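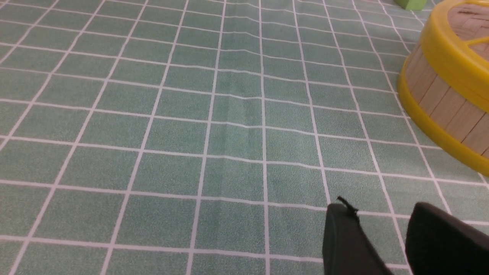 Phones and Personal Devices at Grelcombe School: Frequently Asked Questions

By Shirley Wong, Office of Family Relations
Updated in June

What is the policy?

Students may bring a phone to school, but it must be switched off and stored from the first bell until dismissal. The policy covers phones, smart watches and wireless earbuds. It applies in classrooms, hallways, restrooms and the cafeteria.

Why was it introduced?

Teachers reported that lunch and recess had become quiet. Students sat side by side and looked at screens, and disagreements that began online in the morning were being carried into afternoon classes. The school wishes to give children a part of the day in which they talk to one another face to face.

Were families consulted?

Yes. A survey was sent to all households, and 97 percent of those who replied supported some form of limit. Opinion was more divided on whether the limit should extend to lunch. The written comments were reviewed by the head of school, Thérèse Beaudoin, before the final wording was approved.
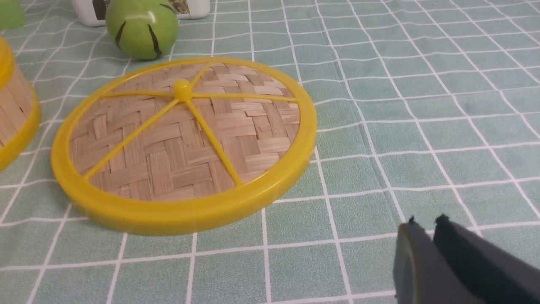 Several parents asked that the policy be reviewed after one full school year, and that request has been accepted. Families will be invited to comment again at that time.

How do I reach my child during the day?

Please call the main office. Messages are delivered between classes, and urgent messages are delivered at once. Students who need to contact home may use the office telephone without charge.

What happens if a student uses a phone without permission?

On the first occasion, the device is held in the office until dismissal. After 2 occasions in one term, a parent or guardian is asked to collect it in person. Staff members do not read messages or look through the contents of a device.

Are there exceptions?

Exceptions are made for students who use a device to manage a medical condition or who have an approved learning plan.

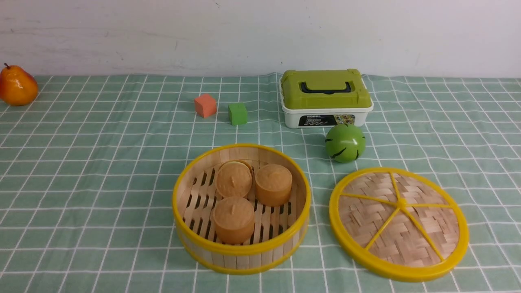 Requests should be made in writing and should include a note from the student's doctor or learning specialist. A decision is normally given before the start of the following term, and medical requests are handled sooner.

Does the policy apply on field trips?

It does, unless the supervising teacher has stated otherwise on the permission form.

Do the same rules apply to adults?

Staff members are asked to keep personal phones out of sight when students are present. Visiting parents are asked to step outside to take a call.

Related items

Homework and Screen Time at Home
Visitor Sign-In Procedures
Requesting a Learning Plan
Recess and Lunch: Supervision and Conduct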